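**Progress report: kitchen task demonstrations**
Prepared by Ignacio Urrutia, Burulier project
Covers work through the end of April

The Burulier grant pays for us to teach a single robot arm a small set of kitchen tasks by remote control. An operator drives the arm with a hand controller, we record the arm's motion and the camera views, and the recordings are used to train a policy. During this period we worked almost entirely on the toaster task, which was item 2 in the work plan.

**Demonstrations recorded**

The target for the period was 400 usable demonstrations of the toaster task, and we reached it. A demonstration counts as usable if the operator finishes without a stop and all the camera streams line up in time. We threw out about 100 others. Most of those were early ones, recorded before we fixed a clock problem between the arm and the cameras. The rest were operator errors, mainly the bread block being let go too high and tipping over.

We use a wooden block shaped like a slice of bread. Real bread crumbles and changes size from loaf to loaf, and we wanted the same object every time at this stage.
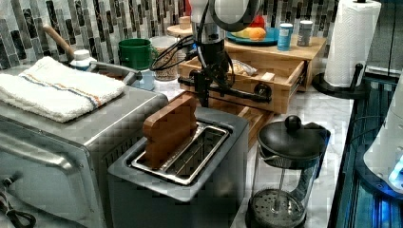

Operators needed longer to learn the insertion than we planned for. The slot leaves little room on either side of the block, and the hand controller gives no sense of contact. New operators tended to push down while the block was still at an angle. We now have them spend their first session only on approach moves, with no recording. After that change the discard rate dropped enough that we stopped tracking it daily.

**Cameras**

We added an overhead view at the request of the training group at Salinas. They had trouble telling how far the gripper was from the back of the counter using the side views alone. 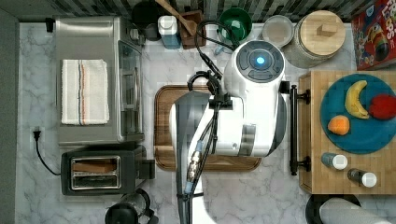 *Overhead view of the arm above the counter.*

The overhead camera loses sight of the fingers in some arm positions. Salinas has asked us to raise the mount. That needs a longer bracket, which is on order.

**Counter layout**

The first batch was recorded with the counter nearly bare, and the policy trained on it did poorly as soon as other objects were put back. All recording since then has been done with ordinary kitchen items out, and we move them between sessions.
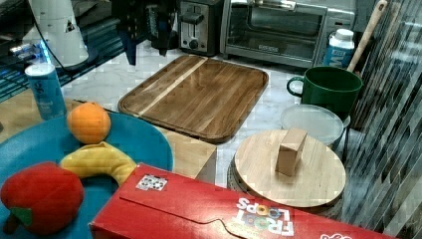 Flirthorpe reviewed the layouts and asked for more variety in what sits close to the toaster. We agreed on a written list of objects and a rule that each must change place at least once a week. Some items get in the way more than others. A large cutting board takes up much of the middle of the counter, and with a cereal box lying across the front as well, the operator has to plan the path more carefully. Sessions with layouts like this run slower, and I have allowed for that in the next schedule. The plush fruit on the blue plate will be used later for the pick-and-place task.

**Towel and reflections**

Both the toaster and the toaster oven have metal surfaces that reflect the room lights. Salinas found that bright spots on them were confusing the depth estimate. We tried moving one lamp, which helped a little, and have also been recording with a folded towel over the oven. Half of the next batch will be done with the towel and half without, so the two can be compared.

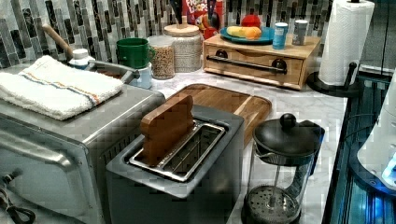 *Bread-shaped block upright in the toaster slot, towel on the oven.*

**Problems and spending**

The arm was down for two days with a worn cable at the wrist. We replaced it from spares and have ordered another. Spending is on plan except for operator hours, which are over because of the extra training sessions. I expect to cover this from the travel line and will send a revised budget for approval.

**Next period**

- Record the towel comparison batch.
- Fit the longer bracket and recheck the overhead calibration.
- Start pick-and-place with the plush fruit.
- Send the full toaster set to Flellthorpe for the independent test.

I need a decision on whether Flellthorpe should receive the discarded demonstrations too. They have asked for them, and the agreement doesn't say either way.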